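Charlas > Taller de manipulación > Notas de la ponente

Imprimir | Enviar por correo

Notas, Mared Landeg. Comparativa de pinzas en el puesto de dos brazos.

Empezar por la pregunta de Yến Diệp: si cambiamos solo la pinza, ¿cuánto cambia el resultado? Decir que no comparamos brazos.

Pinza blanca a la izquierda, negra a la derecha. Cada una lleva su cámara encima. Llamarlas Estum (blanca) y Kuner (negra), como en la hoja de resultados.

Datos: 171 intentos, repartidos en 4 sesiones. Hasta 40 por objeto. No leer la tabla entera.

Parar en la recogida. El frasco de vidrio da menos problemas que el cuentagotas, que es fino y queda casi pegado al mármol. La botella de spray tumbada depende mucho del ángulo de entrada. 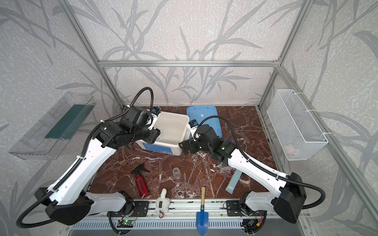 Con el controlador Misisness hubo que bajar la velocidad cuando las dos pinzas trabajaban cerca de la caja. Mencionar que el ajuste es el mismo para ambas.

Pendiente: repetir la paleta de jardín agarrada por el mango. Si preguntan por precios, remitir a Dambrauskienė.

Contacto | © Taller de manipulación | Volver arriba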